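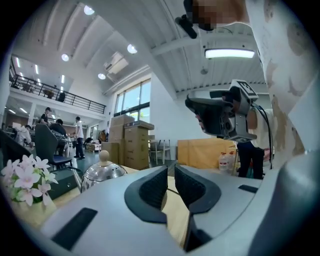 Kidetti stovetop kettle: review after daily use

Summary

A plain kettle with a good lid, an average spout and a handle that needs attention on gas. Suitable for one or two people making tea or filter coffee. Less suitable for anyone who fills several large mugs at a time.

What was tested

One Kidetti kettle, polished finish, round wooden knob on the lid, bought at full price from Uibo in July. It has been used every day since then, mostly on a small gas burner and for a shorter period on an electric coil. It spends the rest of its time on a light wooden table next to a potted plant, so appearance counted for something in the choice. I have not tried it on induction and the leaflet makes no claim either way.

Boiling

All timings were taken with cold tap water, lid on, kettle at room temperature. On the gas burner at full flame, a half fill reached a rolling boil in 182 seconds on the first run and within a few seconds of that on later ones. A full fill took 497 seconds. The jump is larger than the volume alone would suggest. My burner is small, and the flame does not cover much of the base. On the electric coil the full fill was slower again and I stopped recording it.

There is no whistle. Steam starts to lift the lid slightly just before the boil, and the lid then rattles. It can be heard from the next room with the door open.

Lid and knob

The lid is the best part. It seats with very little play and stays put when the kettle is tilted to pour. The knob can be held with bare fingers directly after boiling. It is fixed with a single screw from underneath, which worked loose once and was retightened with a small flat screwdriver. The screw has not moved again. I would have liked a spare in the box.

Spout and pouring

Flow is steady at moderate angles. Past a certain tilt the stream widens and a few drops run back under the spout. This happens more often with a full kettle. For pour-over coffee it is controllable but slower than a gooseneck, and a person used to one will notice.

Finish and cleaning

The polish shows fingerprints and water spots within a day. A dry cotton cloth removes both. Scale built up on the inside base by the end of the second month; citric acid and one boil cleared it. No rust found at the seams. The outside picked up faint yellowing low on the side facing the flame, and this has not come off with ordinary dish soap.

Comparison

Trinidad Baluyot lent me her Brirkirex kettle for a week. It holds more, pours cleaner and has a cooler handle. Its lid is looser and has to be held down during the last third of the pour. For a household of 2 I would still take the Kidetti. For a larger one, the Brirkirex.

Faults noted

Handle gets hot on gas if the flame is wider than the base.
No fill line, inside or outside.
Knob screw supplied without a washer.

Rating: 7 out of 10

Reviewed 24 November 2022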